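June 15, 2026

Home late again, feet sore, and I smell faintly of the club room, but I want to get this down while I still remember it. We had our longest session yet with the arms, and I think it was my favorite so far (I know I said that in November too, when all we did was plug in cables and cheer when a light came on).

The task for the summer showcase is clearing a table. That's the whole thing. You have dishes and lunch stuff lying around every which way, and the arm has to pick up what it's told to and set it where it belongs. When Diltent sent out the rules I thought, well, my little cousins can do that, so how bad can it be? Bad! I have a brand-new respect for anyone who ever bussed a table, including me, two summers ago, when I complained the entire time.

I spent the first part of the evening on the bowl. The trouble with a bowl is that you want to grab it by the rim, and the rim is thin, and if you come in a hair too low the fingers push the whole thing along the table like a hockey puck. I must have lined it up over and over before I got a feel for it. You have to come down slowly, let the green tips settle on either side of the edge, and only then squeeze.

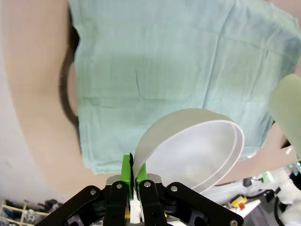
And then you have to not get excited, which is the part I'm worst at. I got one good pinch and whooped so loudly that I bumped the control and had to start over. After that I was put on notes for a while, fair enough. I don't mind notes. I like having the notebook in my lap and hearing everybody argue about whether a grab counts if the bowl comes up crooked. (I say it counts. The rules say "lifted," and crooked is lifted.)

Our saved runs are up to 654 now, counting the ones from the spring, and we've promised the Walora people a clean set before the showcase. I'm supposed to go through mine and label them good or bad, and I keep putting it off because watching your own bad ones is like hearing your voice on a recording. I'll do 18 tomorrow after breakfast and see how I feel.

After the snack break we switched to the harder table, the one with the serving tray. It's a nice dark brown one with handle holes, and I was glad of it, because the pale green cup stands out so well against it. The cup goes on its side, the lid goes by it, and there's a crumpled paper bag on the other half with a bowl on top, plus a paper cup lying down.

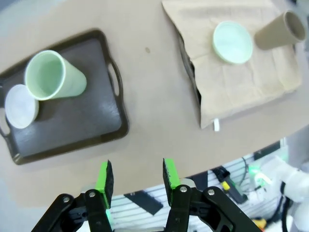 Page last changed: June, after supper, to fix my spelling of Kaewsai

I had the starting position to do for this one, so the fingers just sat open while I thought. I wanted to go for the cup first. It's the friendliest shape of the lot, but lying down it could roll on you, and then where are you? Somebody said take the bowl first and get it over with, somebody else said never touch the bag, and we went back and forth until I finally just picked the cup because it was my turn and I could.

The bag is the one I dread. It doesn't have a shape! Every time you move it, it's a different bag, and whatever you practiced before is no help at all. Kaewsai, which is what we call our team (long story, it was on a menu), has two people who want to leave the bag for the very end, and I'm coming around to their side. The Weren team from across town apparently does theirs first, and good for them.

Anyway, I drove home with the windows down, still moving my thumb and finger together on the steering wheel like I was holding a rim. Then I did the dishes by hand and noticed every single one of them. I have to remember to bring my own pencil next time, and to pay back the snack money, and to ask if we can keep that tray for the showcase.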